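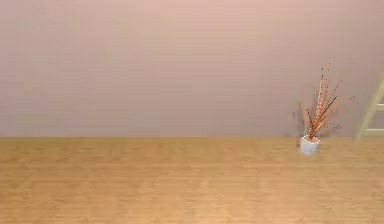 A simulated room with a wooden floor, a potted spray of twigs and part of a ladder.

Heleck puts simulation ahead of robot purchase

Heleck will spend the first part of its automation budget on simulation and leave the order for mobile robots until the results are in, the company told suppliers in September. The plan covers its Tirness site, where stock is still moved between the packing hall and the showroom by hand.

Under the plan, 40 per cent of the budget goes on software, computing time and the building of virtual rooms. The rest is held back for vehicles, chargers, spare batteries and floor repairs. No vehicle supplier has been chosen. Gilier and Kyriakidis have both been asked to quote, and each must provide a working model of its machine that can be loaded into Heleck's own simulated rooms.

Boris Ďurica, who is in charge of equipment planning at Heleck, said the rooms are kept plain at first. Thin objects such as twigs and ladder rails are then added to check what the sensor models report at different ranges and heights.

"A box on the floor is easy to plan for," he said. "Showroom stock is mostly legs, stems and rails. If a scanner reads at one height only, we want to know that before we sign for it."

Each quoted machine will be run through 70 room layouts. Those that pass go forward to a trial on the Tirness floor with 2 hired units, working outside opening hours and on Sunday. Hire charges will be taken off the purchase price if an order follows.

Ďurica said the budget also has to carry costs that were missing from an earlier draft - mainly service contracts, operator training and a second charging point near the loading door. Software licences are priced by the year and will be listed as a running cost, with the vehicles entered as capital.

Quotes are to be returned with a full parts list and delivery times. Heleck has not published the total value of the budget.

We use cookies to improve your experience on this site. Accept all | Manage settings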